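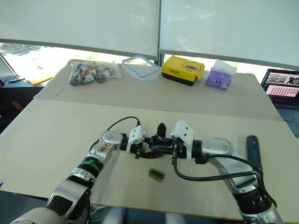

The two arms of a Jovero bench unit with their grippers close together above the work board.

Bisgaard pauses part of its Jovero bench work after grippers touch

Farnedstead, 23rd May

Bisgaard has stopped all two-handed work on its Jovero bench robots after a fault let the grippers on one unit press against each other during a handover. No one was hurt. The unit was switched off by the operator at the bench, and no parts left the site.

The fault happened at the company's workshop in Nillville. The robot had been set to pass a small part from its left gripper to its right. The right arm should have waited until the left had opened and moved back. It closed early, the fingers of the two grippers caught, and both arms kept pushing for 4 seconds before the operator used the stop button.

The arms have a force limit that should have ended the move much sooner. It did not act. Bisgaard's engineers have found that the limit was being checked on each arm separately, and that the check was held off while a handover was in progress. This had been done so that the light contact expected in a handover would not stop the robot every time. The hold should have ended as soon as the part was released. On this unit the release signal never came through, so the hold stayed on.

The damage was small. Two gripper fingers were bent and have been replaced. One wrist bracket was taken off and checked for cracks, and none were found. The cables on both arms were tested and put back into use.

Records from the unit show that it had finished 1,410 handovers before the fault. Engineers have since gone back through those records and found 2 earlier cases where the release signal was late. In both, the signal arrived before the grippers met and the robot carried on. Neither case was reported at the time, as the software did not treat a late signal as an error. It does now.

Bisgaard has made the following changes:

Handovers between arms are switched off on every Jovero unit, at Nillville and at customer sites. Work that uses one arm at a time can go on as normal.

The force limit can no longer be held off for more than 200 milliseconds. If the release signal has not arrived by then, both arms stop where they are.

Any unit that stops in this way must be restarted by a person at the bench. It can't be restarted from a laptop or from another room.

Operators must keep their hands clear of the board whenever either arm has power, including when the arms are still. This was already in the manual, but it has been moved to the first page and the wording has been made plainer.

Customers do not need to send units back. The new software will be sent to all sites, and each unit will show a message on its start screen when it has been installed. Until that message appears, customers should leave handovers switched off and should not try to turn them back on through the settings menu. Sites that have written their own handover routines should stop using them and contact the support desk, as these routines may not follow the new limit.

Testing of the new software is under way at Nillville. It is being run first with no part in the grippers, then with soft foam blocks, and last with the same kind of small part that was in use when the fault took place. Bisgaard expects to finish in July and will put out a further notice then. Handovers will stay off until the tests have been passed.

The company has not yet found out why the release signal was lost. A worn connector in the left wrist is one possible cause and is being looked at. A timing problem in the software has not been ruled out.

About Bisgaard

Bisgaard builds and supports two-armed bench robots for light assembly and sorting. Its head office is in Farnedstead and its workshop and test room are in Nillville. Jovero is its range of bench units.

Customers with questions about this notice should contact the Jovero support desk and have their unit's serial number to hand. Press enquiries should go to the Farnedstead office.

Ends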